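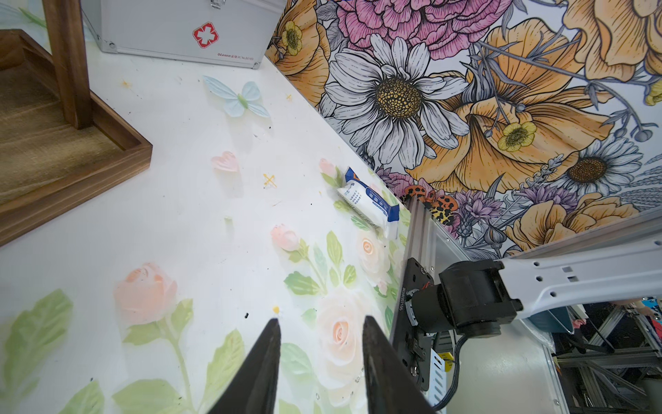
Gisenari wrote back that the stain batch is fine and that we should look at our drying time before we look at the can. Fair enough. Their sheet says 20 hours at normal humidity and we gave it 10.

April 23, 2022

Stain tests, second round. Offcuts from order 2106, all sanded to the same grit and wiped down with a tack cloth. Put one coat of the Dretora oil stain on half the pieces and the water-based on the rest. The oil looks more even on end grain. The water-based raised the grain again - needs a damp wipe and a light sanding before the first coat. 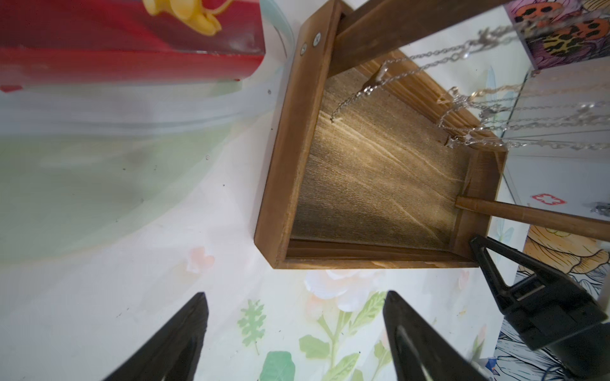
Jaidee thinks the blotching comes from old glue left in the grain and asks if we scraped the joints before sanding. We did on the long pieces. Not sure about the short ones. Will scrape everything next time and mark the backs in pencil.

Also weighed the waste rags before they went in the water can, 136 grams. Lid on, can outside.

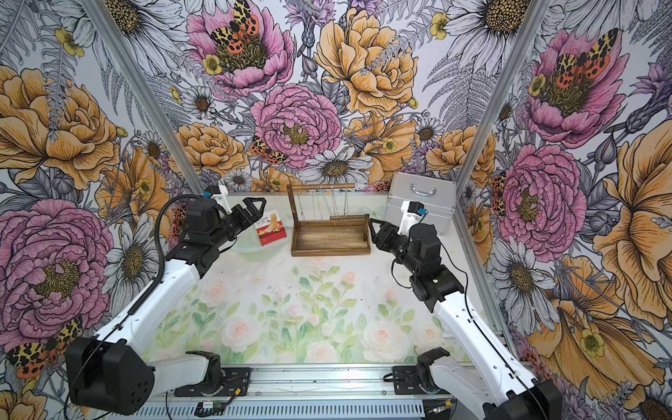

Topcoat waits until the oil pieces stop smelling. Want to try the Sasach wax on two of them and shellac on the others, roughly a two-pound cut. Need more foam brushes and a new strainer.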